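Restocking the drinks bay at Vokon, 2/26/23. Shelf first, cart second. Bottles go upright, labels out, one product per column.

Cans get their own column. Mixed with bottles they slide — the shelf finish is slick.

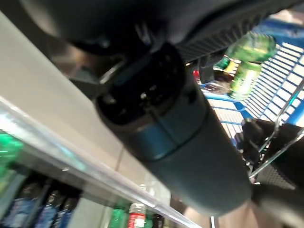
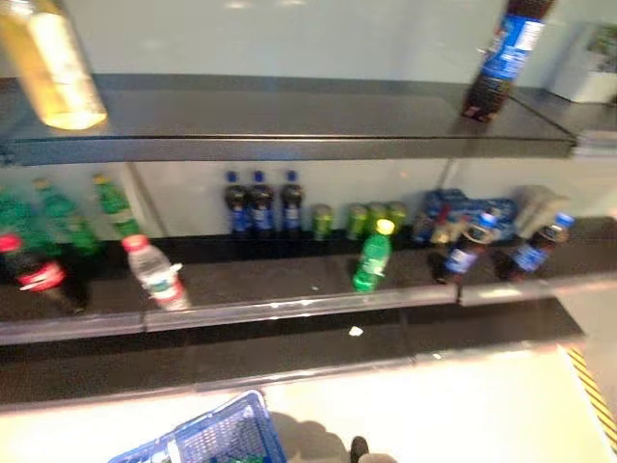 Green bottles in the cart, dark metal shelves for the bay.

Facing rule from the Indach store: pull stock forward until the front row is full, then fill behind. Rotate leaning bottles 90 degrees to vertical before checking the label.

Next up: the Kineo bay.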